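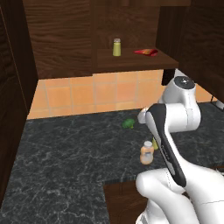 Florin Chiriac wrote:
> Has anyone regrouted an old tiled splashback without taking the tiles off? Mine is going grey and I've been quoted 200 for the job.

Hi Florin,

I did ours in December and it's slow going but not hard! I used a cheap hand rake and went along every joint to a couple of millimetres deep, then hoovered the dust out - do the hoovering twice. The grout was Lumik in a pale cream (the white looked far too stark next to warm tiles) and the whole lot came to 44 with the sponge.

Leave the joint along the worktop till last and use silicone there, as grout will only crack. I learnt that one the hard way.

You can borrow my rake if you like.

Milan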